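Knob Panel Task, Part 2: Setting Up the Simulated Arm

This guide is for new members of the Hestorden student robotics club. It continues from Part 1, where you installed the simulator and opened the Irkine project. If your project does not open, please go back and repeat the last step of Part 1.

Our task for the September round is simple to explain. The arm must go to one knob on a black panel, close the fingers on it and turn it to a target angle. All work is done in simulation.

Step 1. Load the room

Open the file list and choose the room called Vutent. Wait until the shadows appear, then press Reset one time. The arm goes to its start pose with both fingers pointing down. Set the random seed to 652, so that everybody in the group gets the same layout.

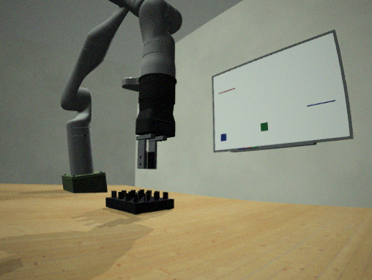 The arm with the fingers held above the table, seen from the side view.

Before you move anything, check the gripper height in the side view. From the top it is very difficult to judge, and many beginners push the fingers into the panel in their first run.

Step 2. Number the knobs

Change to the wrist view. The panel has four rows and four columns. We count from the upper left corner, along the row, and we start from 1. So the second knob in the bottom row is number 14. Please write the number in your log and also the start angle, as every pointer can be turned differently. 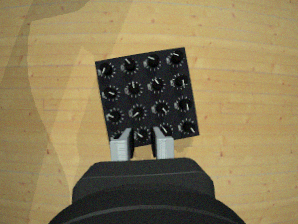

When the panel is rotated on the table, your columns are rotated also. Do not use the table axes for the approach. Take the panel corner as origin and let the script calculate the position of the knob from it.

Step 3. Approach and turn

Move first sideways, then down. Open the fingers wider than the knob before going down. Close slowly, turn the wrist in small steps and read the angle after each step. If the wrist comes near its limit, open, turn back and grip again. 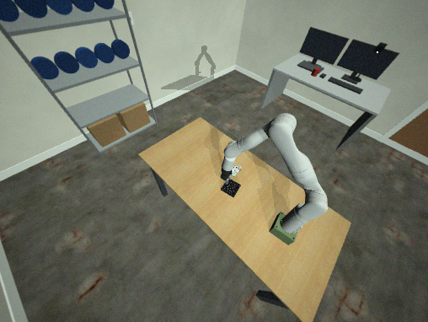 The room view is useful for checking the elbow. Leif Oddsson, who wrote our first script, had a target of 152 degrees and reached it only after he changed the elbow side. You can do this in the settings, under Arm Pose.

Save your log with your seed and knob number in the file name, and upload it to the club folder before the next meeting.

Related pages
Knob Panel Task, Part 1: Installation
Knob Panel Task, Part 3: Scoring Your Run
How to Read a Joint Log
The Milošević Method for Wrist Limits
Error 855 When Loading a Room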